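**Ticket 926: right arm stops short of the box on shoe packing, then says "done"**

Opened by: Edith Quispe
Assigned to: Sheyla Apaza
Watching: Yaneth Quintero, Ross Skinner
Component: Gustley planner, placement stage
Status: fix merged, waiting on Ross

**Edith, 9:40 am**

Hi Sheyla, and sorry in advance for the length, I know you like the short ones! I've been running the shoebox task with the Plomavico policy on top and the Gustley planner underneath. Picking is lovely now, I really have nothing bad to say about it. The trouble starts once the arm has the pair and is supposed to carry it over the box and lower it in. It travels most of the way, slows down as if it's thinking about something, and then the planner reports `place: complete` with the gripper still closed. No error, no warning, just a very contented log line.

It doesn't do it every time. I ran the task six times this morning and it stopped short in three of them. Same config, same starting pose, same box.
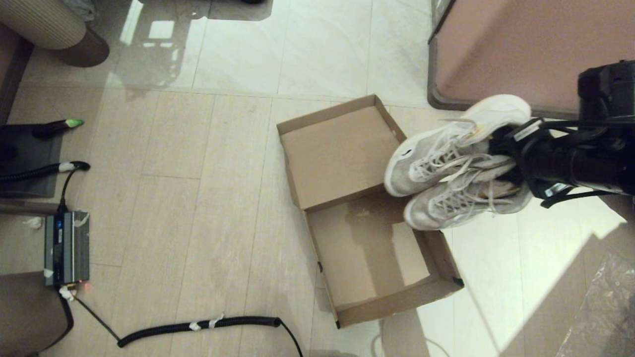

*Pair in the gripper, box open on the floor to the left.*

Here's the piece of log I keep staring at:

```
place: target from box_pose (age 5 frames)
place: goal tolerance widened, retry 3
place: goal reached
place: complete
gripper: state closed
```

I don't love "goal tolerance widened." Do we do that on purpose?

**Sheyla, 10:25 am**

Never apologize for a long one, they save me so many questions. And yes, we do it on purpose, or we did once. Way back when we were bringing up the Szilágyi driver, the arm would hunt back and forth near the target and never settle, so somebody (me, I'm afraid) added a rule that loosens the tolerance a little on each retry. It was meant to come out again. I found my own comment saying so, which was a humbling way to start the morning.

So I think there are two things going on, and they make each other worse:

1. The box pose comes from the head camera. When the shoes pass over the box they hide part of it, and the tracker keeps handing out the last good pose with a growing age on it. The planner reads that age, prints it, and then does nothing with it.
2. The retries loosen the tolerance until wherever the arm happens to be counts as close enough.

Could you do me a favor and run the wrist view with the gripper empty and closed? I'd like to rule out the hand-to-arm transform before I go blaming the tracker.

**Edith, 11:10 am**

Done, and I saved the wrist stream next to the log so you can line them up. I parked the arm with the fingers closed and let the box detector run on that camera by itself.
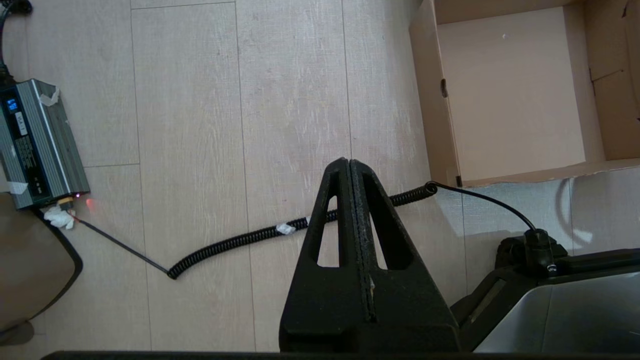
The projected fingertip point landed where the fingers meet, so I'm fairly comfortable saying the transform is fine. The detector did give me one false box on the gray unit at the left, with low confidence, and it went away when I put the threshold back to the default. I had lowered it last week and forgotten, so that one's on me and please don't chase it.

**Yaneth, 11:30 am**

Jumping in because I maintain the tracker and feel a bit responsible. The age field is correct, it's just that nothing downstream was ever asked to respect it. Sudason had the same confusion when they took our package, and they ended up holding the arm still until a fresh pose came in. I'd suggest we do likewise. I can add a `stale` flag so Sheyla doesn't have to pick a number in the planner.

**Sheyla, 2:15 pm**

Yaneth, you're a treasure, thank you. Branch is up. What changed:

- Tolerance is fixed for the whole placement. Retries no longer touch it.
- If the box pose is stale, the planner lifts, waits for a fresh one, and tries again up to five times. After that it fails loudly.
- `place: complete` now needs the gripper to be open. I'm embarrassed that it didn't before.

Edith, when you have a minute, please pull it and run your morning set over again, starting from the same pose so we can compare.

**Edith, 3:50 pm**

Pulled, built, ran all six. Every one of them ended with both shoes in the box and the gripper beside it, and the log agreed with what I was looking at, which is such a nice change! Two of the runs did the lift-and-wait, and it adds a pause that looks a little hesitant, but I'll take hesitant.

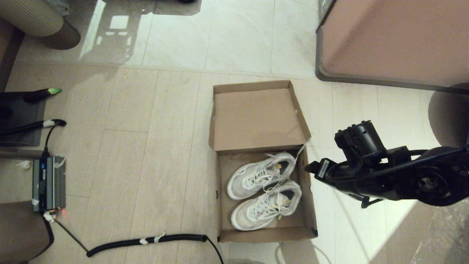
### Left to do

- Sheyla: delete the old tolerance parameter from the Szilágyi launch file too, so it doesn't sneak back in.
- Yaneth: document `stale` in the tracker readme.
- Edith: put the detector threshold under version control so I can't quietly change it on myself again.
- Ross: review the merge and close this if you're happy. Sarahí Manríquez would like the before and after logs attached first, please, for her notes on the placement stage.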